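Members Visit the Automation Laboratory at Plimdale

On a Friday in January, 22 members of the Society attended an open afternoon at the Plimdale automation laboratory, which is operated by Kisuvlow as a shared facility for manufacturers and repair businesses in the region. The visit was arranged at the invitation of the laboratory's program director, Nerea Aranda, and replaced the regular monthly meeting.

Members were received in the main lobby at 2 p.m. and given a short safety briefing before entering the work area. Ms. Aranda then outlined the history of the laboratory and its present program. The greater part of the current effort is devoted to the servicing and dismantling of office computers by robot. Large organizations retire such equipment in quantity, and much of it still contains usable parts. Removing those parts by hand is slow, and the work does not lend itself to ordinary factory automation, as the machines arrive in many models and in varying condition.

The group was divided into two parties. The first remained in the seminar room for a presentation by the software staff on Bronumora, the planning program used to direct the robot arms. Bronumora stores a separate procedure for each model of computer and selects among them when a case is placed at the workstation. The staff described how a new procedure is prepared: a technician guides the arm through each step, the positions are recorded, and the sequence is then run repeatedly at reduced speed until it is judged reliable. The library at present holds 508 recorded steps. Several members asked whether procedures could be carried over from one model to another. The staff replied that this was possible for simple operations, such as lifting out a drive, but that connectors and latches generally had to be taught afresh.

The second party proceeded to the workstations in Room 3503, where the demonstration concerned the processor socket of a desktop computer. The technician in charge explained that the socket is among the most delicate areas of the board. Its contacts are fine and closely spaced, and a part set down at a slight angle can bend them beyond repair. For this reason the arm approaches from directly overhead, and the final movement is made at a fraction of normal speed.

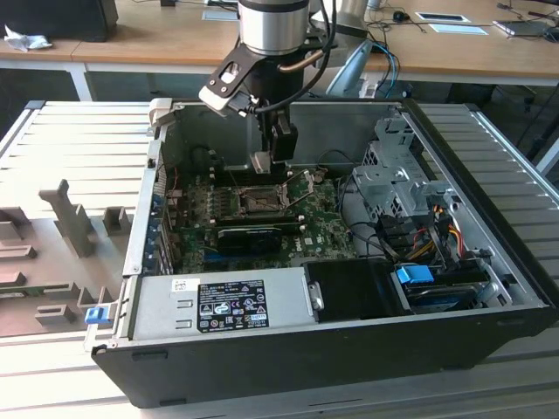

Questions from the floor dealt mainly with the gripper and with the matter of force. The technician noted that the fingers are easily exchanged, and that the laboratory prints many of its own fixtures so that small parts can be presented to the arm in a known position. A fixture can be redesigned in the morning and be in use the same day. Members with experience in electronics repair observed that cables remain a difficulty, being free to shift whenever a case is moved. Ms. Aranda agreed, and stated that cable handling would be the subject of the next phase of work, to be undertaken jointly with the Yang workshop.

The two parties exchanged places at 3:15 p.m., and the full group reassembled afterward for refreshments and general discussion. Copies of the laboratory's guide to fixture design were distributed, and a small number remain available from the Society's office on request.

The Society extends its thanks to Ms. Aranda and her staff for their hospitality and for the care with which they answered members' questions. Members wishing to be placed on the list for a second visit are asked to notify the office in writing. Places will be assigned in the order in which requests are received, with preference given to those unable to attend on this occasion.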